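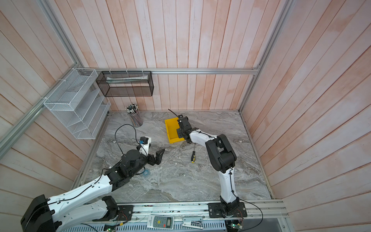 Weltalent has now logged 1,823 demonstrations for its tidying task, and the people running it would like us to be impressed. I'm not there yet. Almost 1,000 of them were collected on one bench, and when the whole job is a screwdriver and a yellow bin on the same marble-patterned floor, I have to wonder what the model is learning. Pierina Benedetti says variety comes from moving the tool between takes. Fine, but the pink planks never move.

Carmela Testa wants 33 fresh layouts before anyone trains again, and I'm with her. The wrist view makes her case, with those planks filling the background there too. 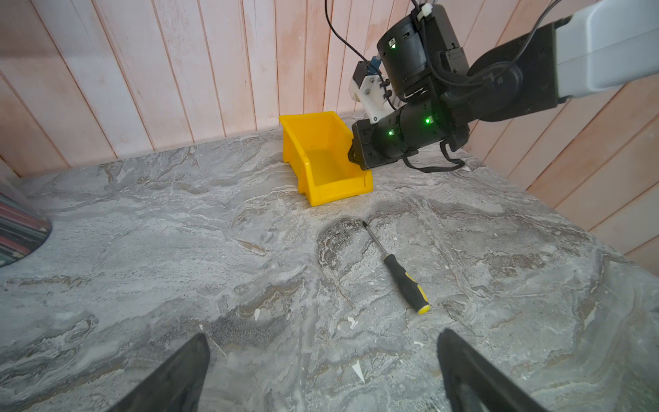
Next up at Lotov

Four more tasks start in March. Ask to see the failed takes.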